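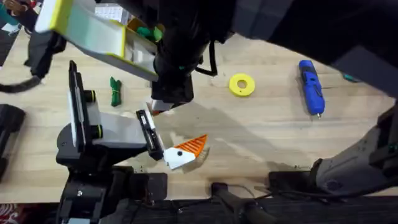
What does an independent label do with a song between the day the master is approved and the day listeners can hear it? It registers the recording, delivers it to a distributor, prepares artwork and credits, and gives press and radio time to respond.

Independent Music | Business & Release Planning

3 min read

For small labels, the weeks before a release often decide how a record is received. Kemadura, a label based in Mundonville, learned this with its early singles, which were delivered to stores a few days before they went on sale. Editors had already filled their pages, radio programmers had set their playlists, and the songs appeared with little notice.

The label now works to a fixed schedule of 28 days. Masters, artwork and written credits must be complete before the period begins. A release that misses the deadline is moved to a later date, even when a concert has been booked around it. The policy was unpopular with some of the roster at first, and two artists asked for exceptions. The label declined both requests.

Credits receive particular attention. Songwriters, producers and session players are listed by their legal names and by the names under which they perform, and each writer confirms a percentage share in writing. Disagreements over shares are far easier to settle before a song earns money. Kemadura does not deliver a recording to its distributor, Troltilo, until every writer has signed.

Physical copies follow a separate calendar. The label presses up to 1,000 records for an established act and considerably fewer for a debut. Pressing plants require payment in advance, and test copies must be heard in full before the order proceeds. On one occasion a test copy revealed a faint click at the start of the second side — a fault that had passed unnoticed on the digital files. The order was held until a new lacquer was cut.

The spring album by Kelmendi, a quartet that sings in two languages, shows how the schedule operates in practice. The band recorded 9 songs and kept eight. The remaining track was set aside for a later single, which gave the label something new to offer radio stations once the first round of reviews had passed. Lyrics were supplied in both languages at delivery, and several stations requested the translations before agreeing to play the record.

Kemadura sends its announcements on a Monday morning, with one private listening link and a single page of text. Staff follow up once. Stations that do not reply are left alone until the next release, and those that do are asked which songs suit their programs.

The label expects to publish its delivery checklist in August, together with a blank version of the form its writers sign. Both will be free for other independent labels to adapt.

Contact the editors | Copyright, all rights reserved | Back to top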